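The Long Way Around a Turquoise Cube

At the Groneck robotics club, a summer of patient practice happens mostly on a screen

July 6, 2022

If you walk up the back stairs of the old Salminen building on a weekday afternoon, you will hear the club well before you find it. There is a good deal of groaning, a burst of cheering every so often, and then the sound of a dozen chairs rolling back toward the same desk (they all have to see it, whatever it is, and they all have to see it right now). I had come expecting the whir of motors, I suppose, because that is what I remember from the robotics club at my own high school. What I got was a room full of teenagers arguing about a box.

The box is a simulated one, and it lives in a program the students call Jollby, after the street where the club first met. They have been building Jollby since December, a bit at a time, and it holds a table, a handful of plain colored shapes and a robot arm that does as it is told, for better or worse. The job this summer sounds like something you would give a toddler: pick up a block, carry it across the table, and set it down where it belongs. The students have kept a running tally of their tries on a long strip of butcher paper taped beside the door, and on the day I visited it stood at 1,300.

I was given a chair, a paper cup of very strong iced tea, and a tour of the tally, which has its own color code and quite a few rude remarks in the margins. Then someone waved me over to a monitor, and I did my best to look like a person who knew what she was looking at.
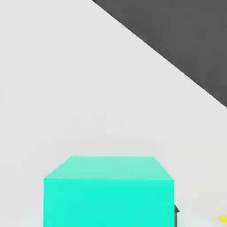 The turquoise cube up close in the simulated workspace, with the edge of the table running off behind it.

Everyone in the club has strong feelings about the turquoise cube. It was the first shape they made, and it has been dropped, nudged, squeezed too hard and sent sailing into the void more often than any other. One of the younger members told me she had dreamed about it. Another has it as his phone background, and he seemed a little shy about that until three other kids pulled out their phones and showed me the very same thing!

The trouble, as it was explained to me (slowly, and with great kindness), is that a person reaching for a block makes a hundred small corrections without giving them a thought, and the arm makes only the ones you have written down. Come in too low and you scrape the table. Come in crooked and the block spins away. So they change one number, run it again, and write down what happened. The rule is 50 tries before anybody may declare an idea hopeless, and I gather that rule was won after some heated afternoons.

Their best run so far came in the last week of school, when the arm placed 89 blocks in a row before it fumbled. They had pizza over that one. The goal for the Grudard Cup, the regional meet where clubs from all over the county bring their programs, is 200, and I couldn't find a single student who thought it was out of reach, although I did find several who thought it would be a near thing.

I asked whether they missed having a real arm to work with. Some do, and they will get their chance, as the Cup ends with a round on real hardware that every team has to share. But a good number of them have grown fond of the screen version. A mistake costs nothing but a keystroke and a bit of pride, and a shy kid can be wrong forty times in an afternoon without breaking anything that somebody's parents had to help pay for.

By five o'clock the iced tea was gone and the chairs had rolled back to where they started. Two students stayed behind to argue about how quickly the gripper ought to close, and they were still at it when I reached the bottom of the stairs. The club meets on weekday afternoons through the end of the summer, and newcomers are welcome, whether or not they have ever written a line of code.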